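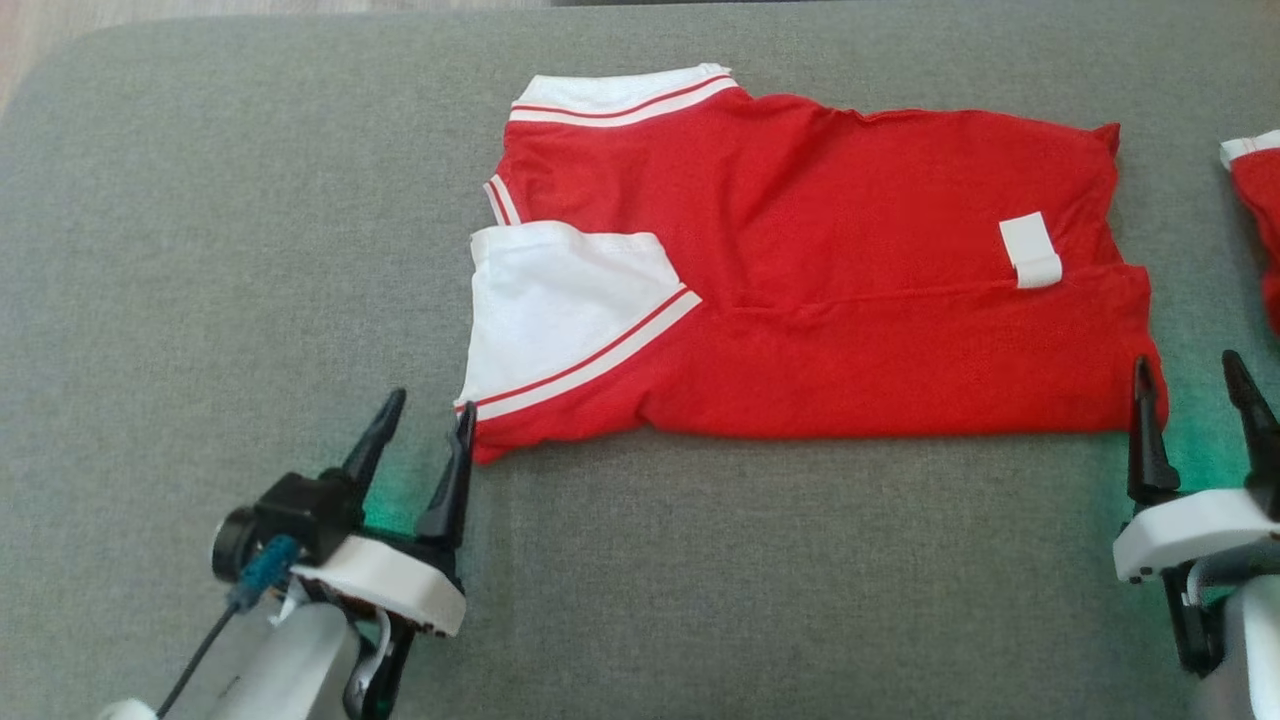 Driro is a garment finishing and folding shop. We take in shirts, uniforms and table linens from companies that sell or issue them, and we send them back folded, labeled and boxed to the customer's own instructions. Polo shirts make up the largest share of what comes through. Most are plain, but many are two-color styles, such as a red body with white sleeves and a white collar with thin red stripes. These need more attention than a solid shirt. A white sleeve folded over a red body shows every crease, and the stripes on the collar make a crooked fold easy to spot.

The company was started by Honeylyn Ambrosio, who had worked for years in the uniform room of a hotel. She began with one table and a steam iron in a rented unit behind a print shop. Her first regular customer was the print shop itself, which needed its shirts folded before delivery. We moved to our present building on Stovis Road when the work outgrew the unit. There are now 29 of us, including the drivers and the office.

What we do

Folding. Each customer has a fold sheet that gives the finished size, the position of the sleeves, whether the collar stands or lies flat, and which side faces up. If you don't have a fold of your own, we can suggest one from our book. The book has 142 folds in it, counting the ones for napkins and aprons. The long fold, where the shirt is doubled lengthwise before it is brought down to size, is the one we use most for polos that will be stacked on shelves.

Pressing and steaming. Shirts that arrive creased from shipping are steamed before folding. We do not wash garments. If a batch needs washing, we send it to Jalali Laundry, two streets over, and it comes back to us the same week.

Tagging and bagging. We attach size stickers, hang tags and barcodes supplied by the customer. Bags can be clear, paper or none at all.

Sorting. Mixed cartons are sorted by size and style before anything is folded. Schools and sports clubs use this service a lot in August, when orders come in as one large delivery and have to go out as individual packs with a name on each.

How we work

All folding is done on flat, padded tables covered in gray fabric. The covering keeps knit shirts from sliding and lets white trim stand out from the surface, so marks and loose threads are easier to find. Covers are changed when they start to pill.

Every new job starts with a sample. We fold 2 pieces, send one to you and keep the other at the table until the job is finished. Changes at this stage are free. Once you approve the sample, the full batch is normally finished within five working days. Larger batches are scheduled by phone.

Pieces are checked after folding and again at boxing. The usual faults are a collar that has rolled under, a placket that has shifted off center and a hem that bunches at one end. Anything that fails is opened up and folded again. Stained or damaged garments are set aside and returned in a separate bag with a note.

The smallest order we accept is 45 pieces in one style. Sizes may be mixed.

Our customers

We work for uniform suppliers, schools, restaurants and small clothing brands. Hurkico, which makes staff shirts for garden centers, has been with us since our second year. Many of our customers are close enough to drop off in person, and the loading door is open from 7 a.m. to 3 p.m. on weekdays. We also collect locally every Tuesday. Please call the day before to be added to the route.

Visits are welcome by appointment. Bring a garment with you and we will fold it while you are here and work out a price.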